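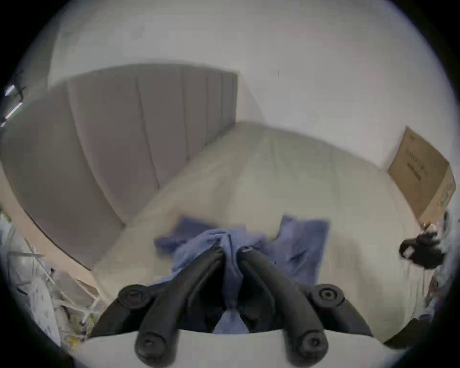
Ysaline Chevalier thinks we should stop folding on the duvet altogether. Too much give, she says, the cloth sinks wherever you press it and the fold line wanders off before you've got the second half over. She wants the duvet off, down to the sheet, for every fold from here on.

26th November, bedroom, Clelosbridge flat. Folding and bed notes, continued.

I'm halfway with her on that. I did the first part of the day on the cream duvet and the second part on the bare green sheet, and the sheet was nicer to work on, no question. You can slide a flat hand across it and the cloth follows. On the duvet the blue cloth bunched up in the middle every time I tried to smooth outward from the center, and then I had one corner off to the left and a big panel lying off to the right and no idea which edge I'd started from. (I had to shake it out and start over more times than I want to write down.)

But – people fold on duvets! I do at home, Anatole does, my mother does it on top of the coats at Christmas. If the Hastetero folding sheet is meant for ordinary bedrooms then the instructions have to work on something puffy. So I'd like to keep both surfaces in and just write down which one we used, please, at the top of the page and in pen.

What helped on the duvet: pat the filling down flat first, over an area bigger than the cloth. Lay the cloth out from the far edge toward yourself. Fold in half the long way, and don't press until both edges are lined up. Pressing early is what makes the dip. Once there's a dip everything slides into it and you may as well lift the whole thing and go again.

What didn't help: folding in midair and setting it down. I was sure that would be the answer and it made a sort of sausage.

Anatole Tessier left a note on the last page asking if we could use the Lagman tray under the cloth. Tried it. It's fine for small things, but anything with sleeves hangs over the sides, and then you're folding on the tray and the bed at once. Back on the shelf it goes. Sorry, Anatole.
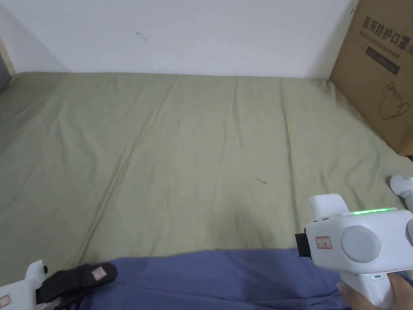 Notebook 12, p. 31

Sheet notes. The green fitted sheet went on without a fight this time, mostly thanks to doing the wall side first. I've been leaving the wall side for last since May and swearing at it since May. Kneel in the middle, hook the far corners, then back yourself off the bed pulling the near side with you. It's flat enough to fold on but I still get that long crease running up from the lower left toward the middle, and smoothing with the hand only moves it over a bit. I suspect the near corner is on slightly crooked. Next time I'll take that corner off and reseat it before I touch anything else.

Also on the sheet: one short dark hair or thread, near the center. Lint roller before folding, not after! Pale green shows everything. I'd like the roller to live in this room and not in the hall closet where it's always behind the ironing board.

The mask carton is standing up against the wall on the right-hand side of the bed. It's a decent height for leaning a folded stack against, I'll say that for it, but it takes up a corner I'd like to have for laying out. Could it move to the top of the wardrobe? Or the hall. Anywhere, really.

Little mark on the wall, a bit left of the middle, a squiggle like a pencil line. Going to try a damp cloth and then an eraser, and if neither shifts it I'll look for the leftover paint. Somebody put the can somewhere sensible and I can't think where.

Brernetti sent the new wording for the folding sheet and it still says "place garment on a firm, level surface" as step one. I've written back asking for a version that says bed. They want comments on the whole page, so if either of you has any, put them in the margin here and I'll type them up together.

To do: reseat near corner. Roller. Wall mark. Try the duvet again with it folded double, Ysaline says it'll be worse and I want to see.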